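Start | Ausgaben | Themen | Autoren | Suche | Anmelden

Januar, von Ramil Lacson

4.2 Lokalisierung und Bestimmung der Greiferöffnung

Die Aufzeichnungen werden mit Nurkstead verarbeitet, einer Pipeline aus zwei Stufen. Die erste Stufe, Garar, schätzt die Trajektorie des Handgreifers aus Bild- und Inertialdaten. Die zweite bestimmt für jedes Bild die Öffnungsweite aus den Markern auf den Fingern. Verdeckte Marker werden über höchstens 15 Bilder linear interpoliert, längere Lücken führen zum Verwerfen der Episode.

Schwierig sind für Garar große, gleichmäßig dunkle Flächen, auf denen der Merkmalsdetektor wenig findet. Kontrastreiche Kanten im Hintergrund stützen die Schätzung, Falten im Stoff nur bei günstigem Licht. Die Marker selbst werden vor der Merkmalssuche maskiert, da sie sich mit der Kamera bewegen.

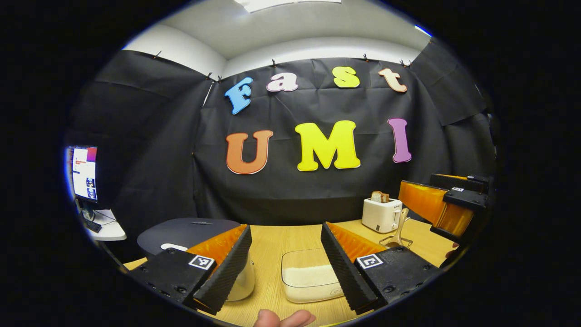

Abb. 6: Sicht der Greiferkamera auf den Arbeitsplatz. Auf beiden Fingern je ein quadratischer Marker, dahinter Toaster und schwarzer Stoff mit Schaumstoffbuchstaben.

Die starke Verzeichnung des Objektivs wird nicht vorab entfernt. Garar rechnet direkt mit dem Fischaugenmodell, auch die Markerecken werden im Originalbild gesucht. Eine Entzerrung kostete in Vorversuchen Auflösung in der Bildmitte, wo die Finger das Objekt fassen.

Von 427 Episoden wurden bis zu 15 wegen abgerissener Trajektorien verworfen, je nach Schwellwert. Für die Regelung auf dem Zielsystem Lurkside werden die Posen relativ zur aktuellen Greiferpose ausgedrückt.

Kommentare

Yap: Wird die Maske pro Bild neu berechnet oder ist sie fest?

R. Lacson: Fest, mit etwas Rand für die bewegten Finger.

mk_regelung: Den Schwellwert hätte ich gern in der Tabelle gesehen.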